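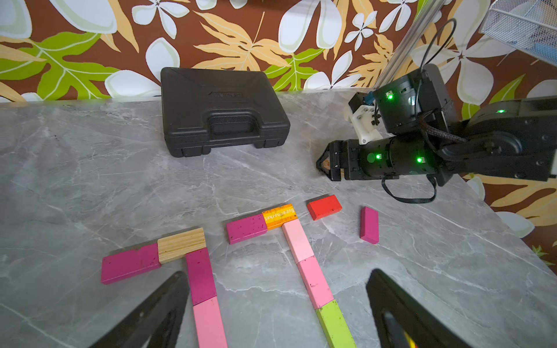
Blocks on the marble top, with the big flowered wallpaper behind

Taking down old wallpaper without wrecking the wall?
Last updated in March

Hello everyone! We moved into a house in Tronholm over the winter and almost every room came papered. I've grown fond of one of them, but the back bedroom has to go (brown stripes, two layers, and seams that lift if you so much as sneeze). There are 162 square feet of it. My brother-in-law says to rent a steamer, my neighbor says warm water and patience, and I'm worried about gouging the plaster underneath. The house is old and I don't know if the walls were ever sized. Where would you start?
Raymonde Melnyk
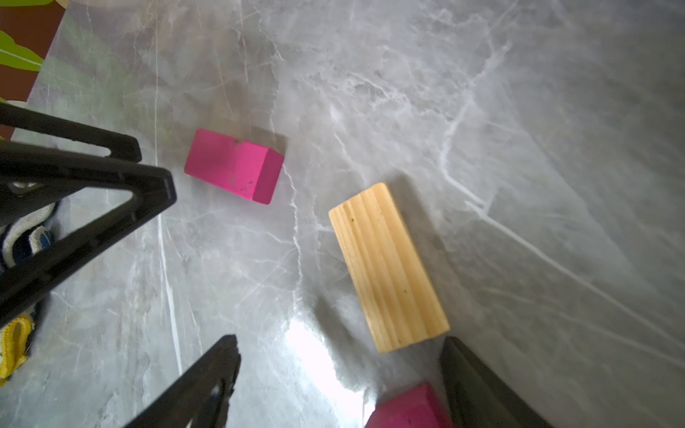 Tài Lưu

Welcome to the house, Raymonde! Start in a corner behind the door, where a mistake won't haunt you. Turn off the power to that room first, please, and cover the outlets. Then peel the top layer dry, as much as will come, and don't fight it. What stays behind is usually the backing paper, and that's the part that wants water. I use a garden sprayer with warm water and a squirt of dish soap, wet a strip as wide as my arms, go have a coffee for fifteen minutes and wet it again. A wide plastic scraper held nearly flat is much kinder to plaster than a metal one. I did our dining room this way over two long weekends and only had to patch near the window. Wash the paste off afterward, even where the wall looks clean, or your paint may crackle on you. I skipped that once and was sorry all summer!

Cúc Khúc

just rent the steamer. mine was 372 for the week with the deposit and I got most of the deposit back

Ngọc Lưu

Steamers are fine on drywall in my experience, but I'd go easy on old plaster, as too much heat in one spot can loosen it. Also, test any old paint underneath for lead before you sand.

We use cookies to remember your sign-in. Accept | Manage settings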